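Learning to Read the Bus Timetable at Forty-Four

I sold the car in July. It was a decision I had been threatening for years, mostly to people who hadn't asked, and when the transmission finally gave out I was left with the choice of paying more than the car was worth or becoming the sort of person I'd been claiming I wanted to be. I became a bus rider. So far the bus has not been told.

My route is the 104. It goes from the end of my street, past the Bitau Street library, over the hill and down to the depot, where the drivers change over and eat sandwiches with a calm I envy. On paper it comes every twenty minutes. The paper is laminated and bolted to a pole, and has the confidence of all things that are bolted to poles.

The first week I arrived at the stop exactly on time, every time. This is a beginner's mistake. The 104 has a private relationship with time, in which it is either four minutes early or eleven minutes late, and it switches between the two depending on whether I've put my shoes on. I once ran the whole block with a bag of oranges and got there to find the driver looking at me in the mirror. He pulled out. I ate one of the oranges.

My neighbor Nikola Kolev has ridden this line for longer than I've lived here, and he was generous with advice. Sit on the left in the morning or you'll cook. Never sit over the back wheel. Have your card out before the doors open, or the whole bus will learn to hate you as a group. He also told me the fare machine likes to be tapped slowly, "like you're petting it." I pet it now. It still beeps at me in the bad way maybe one time in five.
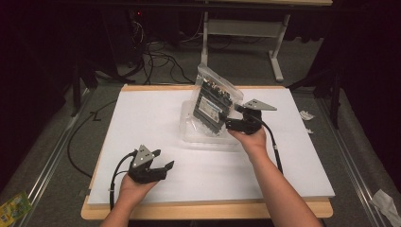 Is it cheaper than having a car?

Mostly, and by more than I expected. I added up my last full year of insurance, parking and repairs, left out gas because I'd thrown away the receipts, and got $1,717. A bus pass for the same twelve months comes to $244 with the discount from work. I've since spent a good part of the difference on rain gear, and on two cab rides I don't discuss at home.

The rain gear deserves its own paragraph. I had been a person who owned one umbrella, kept in the trunk, where it stayed beautifully dry. Now I have a long green coat that makes me look like I'm about to sell you a haunted lighthouse, plus waterproof shoes that are waterproof in both directions. The stop has a shelter, but the shelter has a roof about as wide as a paperback, and the wind comes in under it from the side.

What I didn't plan on was the reading. I get through a book every couple of weeks, which beats my average for the past ten years, a period in which I mainly bought books and moved them from one room to another. There's a bad stretch of pavement near the top of the hill where the print jumps around, so I look out the window for that part. Somebody up there is painting their house a deep mustard yellow, one side at a time, with long breaks. The north side got done in August and they seem to be resting.

Groceries are the real problem. You find out what a watermelon weighs. I used to shop like a man stocking a submarine, and now I buy what fits in one backpack, then go back two days later for the thing I forgot, always onions. My brother says I should get one of those wheeled carts. I looked at a few. There was a plaid one I didn't hate, and I don't want to talk about what that means.

They're changing the winter schedule next month and the 104 is supposed to go to every thirty minutes after seven. Nikola says that's what it does already.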